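Notices > Paid and unpaid > Calls for participants
4 min read

Wanted: people who don't believe in sleep headphones

The Karkmont Listening Group is looking for adults in the Berkwood area to help us check a claim we have doubts about. The claim is that falling asleep to recorded rain, waves or a fan gives you a better night. The makers of these recordings repeat it often. We have read a fair amount of what they offer in support, and most of it comes down to customers saying they liked it.

They may well have liked it. I like toast before bed and would not sell it as a treatment.

We want 291 people for seven weeks, starting in August. You will spend some nights with sound and some nights without, in an order you don't get to choose. Each morning you fill in a short form before you look at any phone, watch or app that wants to tell you how you slept. We ask for this because a bad score over breakfast can talk a person into feeling tired. Two of us on the team tried it on ourselves and stopped trusting our own answers within days.

You use your own earbuds. We don't hand out equipment, and we won't recommend a brand. 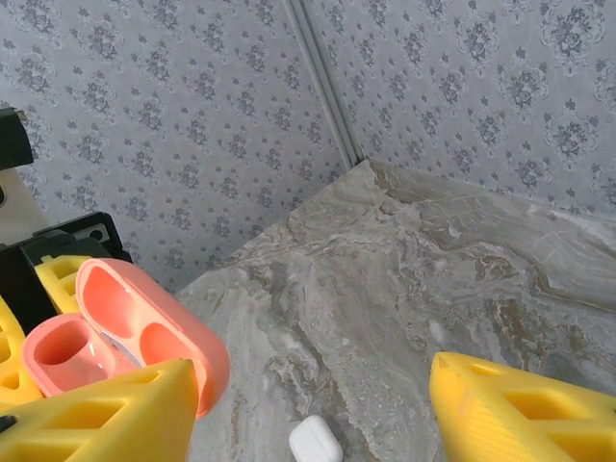

If you have never slept with anything in your ears, that's fine, and we'd like a good number of people like you. Regular users are welcome too, but be warned that you will have to do without on your silent nights. A few people in our first round could not manage this and hid it from us, which ruined their records.

Who can join

You must be 18 or older, live within driving distance of Berkwood, and sleep at home most nights. Night-shift workers can't take part this time. Neither can anyone being treated for a sleep problem or an ear infection, or anyone who needs to hear a baby, a patient or an alarm during the night. If you share a bed, ask the other person first.

What you get

There is a flat payment of $291, made at the end, with half paid if you leave after the fourth week. There is no bonus for good results, and I would be suspicious of any study that offered one. You will also get your own record and the full findings, including the dull ones. We expect many dull ones.

What we can't promise

We can't promise you will sleep better. We can't promise the study will settle anything either – people are poor judges of their own nights, and a morning form is a blunt tool. It is still a better tool than a star rating.

How to apply

Write to Torquil Urquhart, Karkmont Listening Group, Box 1404, Crichton Street, Berkwood. Give your age, your usual bedtime, and a sentence or two on what you think we'll find. Please don't send screenshots from your sleep app. We won't read them.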